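The woman who runs the appliance counter at Mutiso, a discount store on the Plurnolberg ring road, has a firm view of online price comparison. "It's a wonderful hobby," she says. "People tell me they spent a whole weekend on it and saved the cost of a sandwich."

She has been selling refrigerators for 25 years. Last month a customer showed her a Terkico two-door on his phone at 803, against 899 on her tag. She asked him to tap through to the last page. Delivery to the third floor was extra, and so was taking away the old one. "We got to nearly 100 over my price," she says. "He bought it from the phone anyway. He said he'd already typed in his address."

Does she match prices? "I match prices from stores that have a door." She has been known to bend for shops in Dirnach, because she can call them and ask whether the thing is in stock. It often isn't. One site has had the same freezer listed as the lowest price in the region since last May, and she has yet to meet anyone who received it.

Her own advice is dull and she knows it. Measure the doorway. Ask what the price includes. Read the warranty before paying for a longer one. "I'm supposed to sell you the longer one," she adds, "so you didn't get that from me."

As for the sale that starts next week, she wouldn't rush. There was one last week too, and the signs are still in the back.

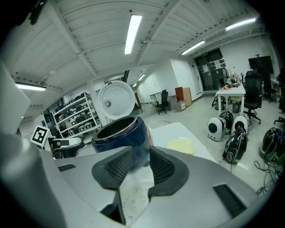 "They only change the color of the signs," she says. "The yellow ones do a little better."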